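MEDIA RELEASE
June 2026

Vustevetti opens its rooftop kitchen garden to the neighbours

Hi all, Krystyna Pawlak here from Vustevetti. I look after our green roofs, and I'm thrilled to tell you that the newest one, on top of the old Pawłowska building, is finally planted and open for visits!

We put in 500 plants over two very windy weekends. The beds are shallow, so it's mostly herbs, strawberries, chives and a lot of low sedum along the edges where the soil is thinnest (only 15 centimetres in places).
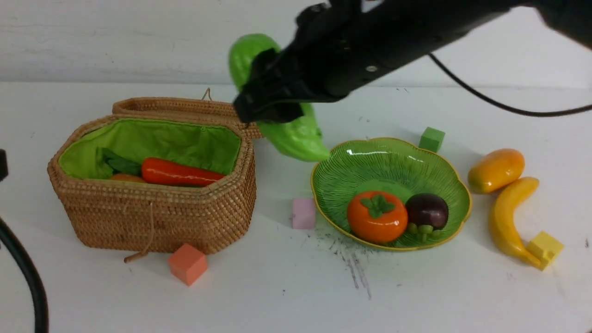
My colleague Bjarke Arnardóttir drew up the planting plan and changed it four times, usually after I'd already ordered the plants. The final version has 54 beds, with the thirstiest ones closest to the tap. I'm very glad of that every time I fill a watering can.

The growing mix comes from Grelen. It's much lighter than ordinary garden soil, and we had all 106 bags craned up in one morning while half the street stood outside with coffee.

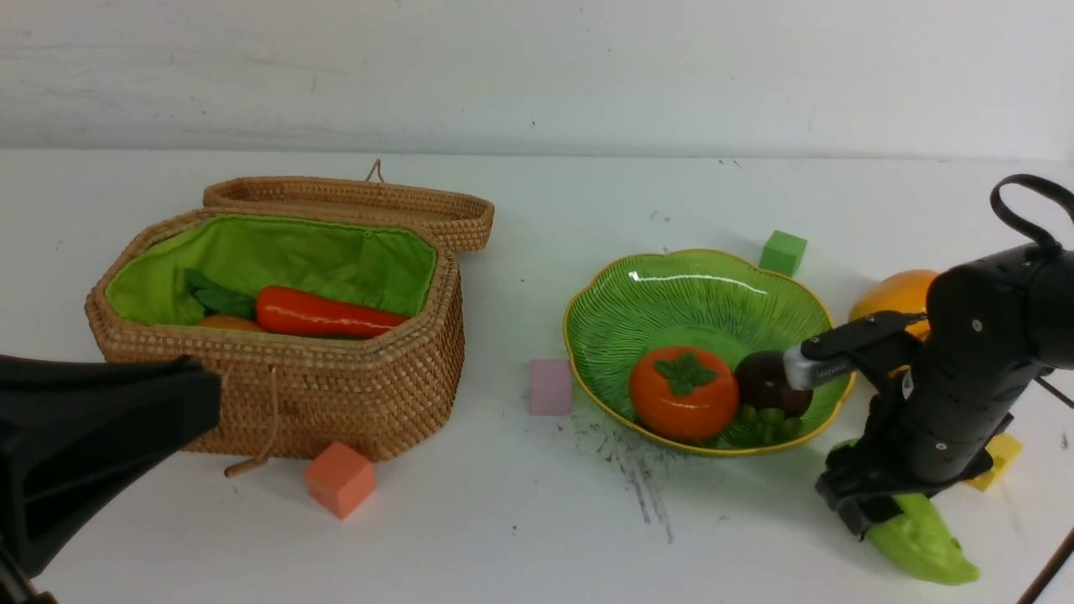 Can neighbours take food home from the roof?
Anyone who signs up for a bed can pick whatever they grow in it, and the herb beds beside the stairs are open to all visitors.

We're also keeping an eye on how warm the top floor gets. Arkitz has fitted sensors under the roof and beside it, and I'll share the readings once we've been through a full year of seasons.

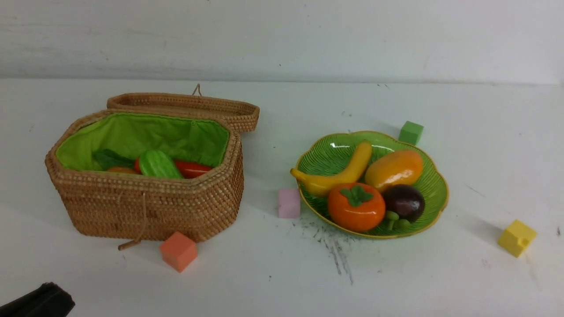
Beds are free for the first season. You'll need to bring your own gloves and be okay with stairs, as the lift stops one floor short. Kids are welcome with a grown-up, and there's a railing right the way round.

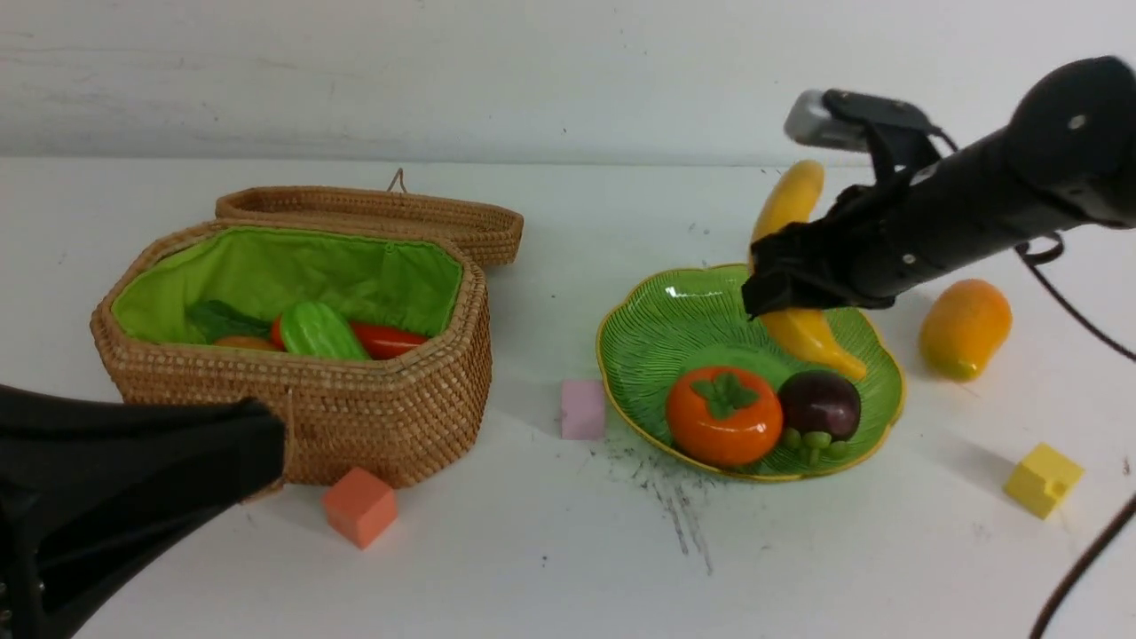
If you'd like a bed, or you're a reporter who wants to come up for a look, ring the Vustevetti office and ask for me or Bjarke. I'm up on the roof most mornings, so leave a message and I'll call you back after lunch.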